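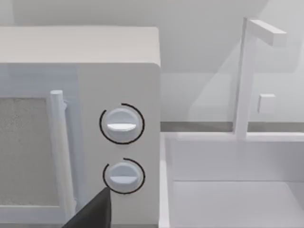

The Junorstead Housing Office is sharing a few reminders for tenants ahead of the October renewal period. Please read the full thread before contacting the office. (1/7)

Renewal packets for the Telska and Hayat buildings have been mailed. Each packet has 4 pages, and every adult on the lease must sign the last one. Packets with a missing signature will be returned by mail.

Print | E-mail

Tenants who plan to move out must give written notice. A phone call or a note left with the front desk does not count as notice. Forms are available at the office or through the Bideo tenant page. (3/7)

The waiting list for two-bedroom units now stands at roughly 600 households. Samina Bajwa, Director of Leasing, asks applicants to confirm their mailing address once a year - files with an old address are moved to inactive status. (4/7)

Move-out inspections cover floors, walls, windows and kitchens. Shelves, counters and racks should be cleared of personal items before the inspector arrives. (5/7)

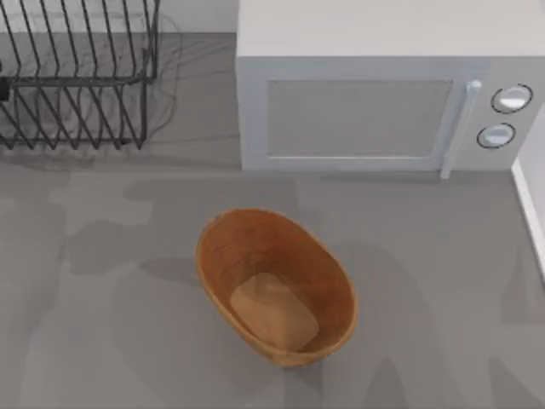 A black wire dish rack on a gray kitchen counter.

Deposits are returned by check to the forwarding address on file. Questions about deductions should be sent in writing to Valdis Ķēniņš, Tenant Accounts, Room 46. Please include your unit number and a daytime phone number. (6/7)

The office is open until 4 p.m. during the renewal period. Signed packets may also be left in the drop box by the main entrance at any hour. (7/7)

Print | E-mail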